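Status: maintained, low traffic. Last format change in May.

# druvholm-games

Plain-text records of club chess played in Druvholm and Groltville, transcribed from paper scoresheets. The set holds 593 games in PGN, one file per season, plus an index in CSV.

## Layout

- `pgn/` – game files, UTF-8, LF line endings
- `index.csv` – one row per game
- `scripts/check.py` – legality and header checks

## Transcription

Sheets were typed by Sandamali Fakir and Junhao Shao, then replayed move by move by a second reader. Where a sheet was ambiguous (usually a missing file letter on a knight or rook move), the reader picked the only legal move that kept the rest of the score playable. If two readings survived, the game stops at that point and the `Termination` header is set to `unterminated`.
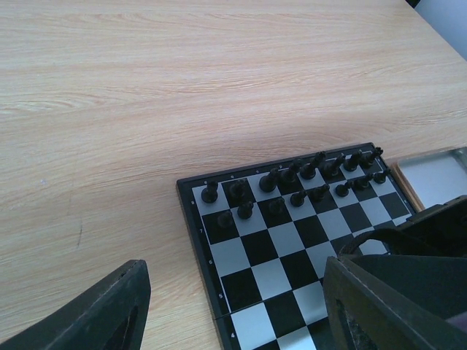
Player names are normalized to one spelling across seasons. Original spellings are kept in `index.csv` under `name_raw`. Clock times were not recorded before the league adopted the Husard rules, so `TimeControl` is `?` in the older files.

## Known problems

- 20 games have no result on the sheet. `Result` is `*`.
- Opening codes were assigned by script and are unreliable for games under 10 moves.
- Board numbers in the Sethi Cup files are off by one in round 2.

## Running the checks

 python scripts/check.py pgn/

Exit code 0 means every game parsed. Warnings go to stderr.

## Contact

Corrections to Seraina Rainer, with the game ID and a scan of the sheet if you have one.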